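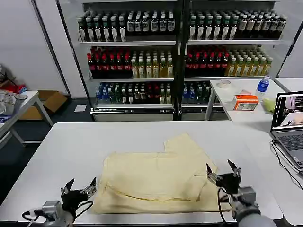
The Second Life of a Work Shirt

The repair counter at Stikatano opens at 8 in the morning, and by lunch the rack behind it is usually full. Customers bring in shirts with split seams, trousers worn thin at the knee, and coats with linings that gave up years ago. Most of the clothes cost less to replace than to fix. People bring them in anyway.

Koen Meijer started the shop after 24 years as a cutter at Aerts, a uniform maker that closed its sewing floor and moved the work overseas. He took two sewing machines home when the building was cleared. One of them still does most of the hems.

"I thought I would do curtains," Meijer says. "Curtains pay well. But the first week a man came in with a shirt his father wore at the rail yard, and he wanted the collar turned."

Turning a collar is an old job. The collar is unpicked from the band, flipped so the worn side faces down, and sewn back in place. It takes Meijer 85 minutes if the fabric is sound, and longer if the stitching has been gone over before. His mother's generation did it at the kitchen table. Few tailors in town still list it on the price board.

Last August, the shop took in 139 pieces, its busiest month so far. Shirts made up the biggest share, followed by work pants. Meijer turned away a few items, mainly stretch fabrics that had lost their shape. Once the elastic fibers break down, a patch holds but the cloth around it keeps sagging.

Cotton and linen are easier. A tear in plain cotton can be backed with a scrap of similar weight and stitched over in rows. The repair shows, and some customers ask for it to show more, in red or dark blue thread. Others want it hidden, so Meijer pulls threads from the inside of a hem and uses them to match.

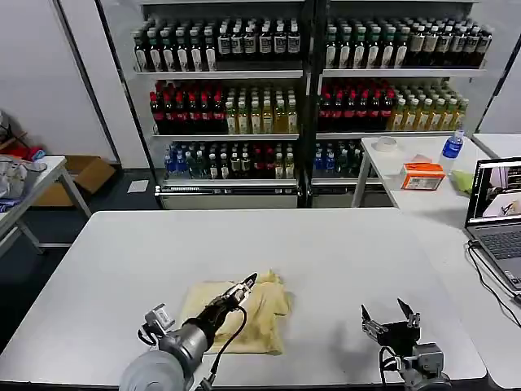
Is it worth repairing a cheap shirt?

It depends on the fabric more than the price. If the cloth is still firm when held up to a window, a seam or collar repair can give it several more years. If light comes through in patches at the elbows and back, the next tear is close.

Jong-dae Do runs the evening class in the back room. He learned mending in the costume shop at the Prirnia theater, where the same coats had to last through one production after another. His students start with buttons, then move to hems and darning. He asks them to bring something they already wear, and to wash it first.

"Practice cloth is flat and new," Do says. "Your own shirt pulls in odd directions. You learn that by sewing it."

The washing matters. Cotton can shrink the first few times it is laundered, and a new patch on an old shirt will pucker if the patch has never been through the machine. Do keeps a drawer of prewashed scraps sorted by weight. Many of them came from Brandetti, a shirtmaker that sells its offcuts by the bag.

Meijer would like a second person at the counter by the end of the year. He has trained one helper on hems and zippers, but collars are slow to teach, and he still does every one himself. The turned collars go on a separate rail near the door, each with a paper tag pinned to the cuff.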